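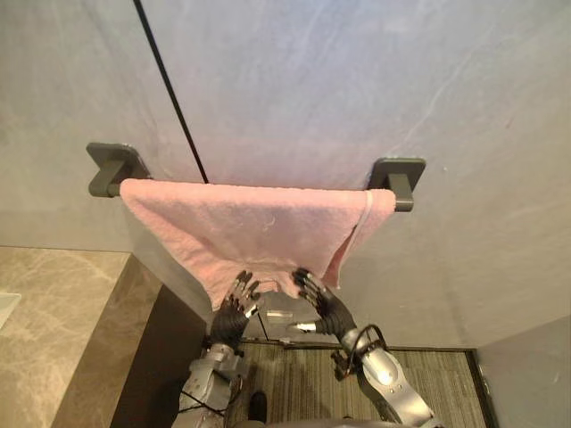

Last updated July 14, 2023
2 min read

The Bunow household skills project has finished its first round of bathroom trials. Bülent Kırmızıgül's group trained one policy on 1479 demonstrations.

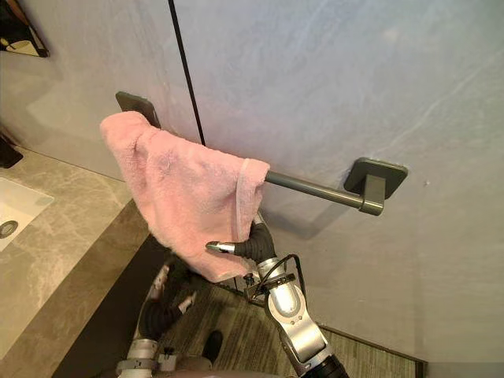
Cloth was the hard part. Each towel attempt gets up to 50 seconds — after that it is scored as a miss. 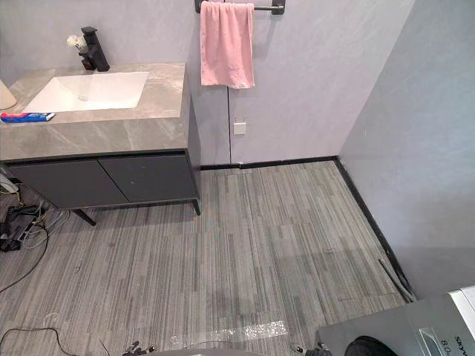

Navigation is scored separately from handling. Start positions vary, and the striped carpet tile gave the old Mateos floor tracker trouble in January.
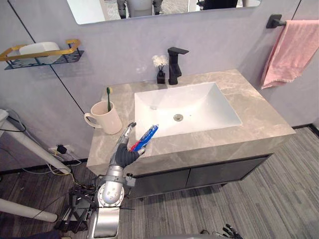 Photo: Flirer / Bunow

Toothpaste trials are next.

7 shares · 2 comments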